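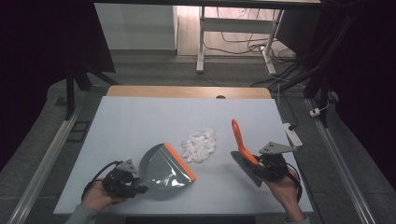
### 3.2 Coding of audience replies

Reply threads were collected for 134 short videos in which a television performer answers a prompt about other performers. Videos were included if the performer had held a credited role in a scripted or reality series and if the post had stayed public through the end of May. Reposts by fan accounts were treated as separate items only when they carried their own caption. Threads with fewer than 15 replies were dropped before sampling.

Each reply received one primary code: defense of the person named, support for the speaker, request for the name, or unrelated. The third code was needed because many speakers hide or blur the name, and a large share of early replies consists of viewers comparing screenshots. Replies made up only of emoji were coded as unrelated unless they quoted another reply. Warrier and Nadar coded the pilot set independently, and disagreements were settled by Bragança, who had not seen the first round of codes.

**Figure 1.** Tabletop with two hand-held grippers, dustpan and hand brush.

Entertainment news coverage was coded at the level of the article. We retrieved 267 articles from the Konville archive using the performer's name and the title of the best-known series as search terms. An article was marked as *identifying* if it gave the hidden name in the headline or first paragraph, and as *withholding* if the name came later or was left out. Articles updated after publication were coded in their earliest archived version — the headline often changed once a representative had responded.

Timing was measured from the post to the first identifying article. For 10 videos the post time could not be recovered, and these were left out of the timing analysis but kept in the reply analysis. The coding scheme was frozen on 18th July.

Two limits apply. The archive favors outlets with syndicated feeds, so small fan sites are underrepresented. Deleted replies could not be coded, and threads with heavy moderation may therefore look calmer than they were when the story first spread. Section 4.1 reports results with and without moderated threads.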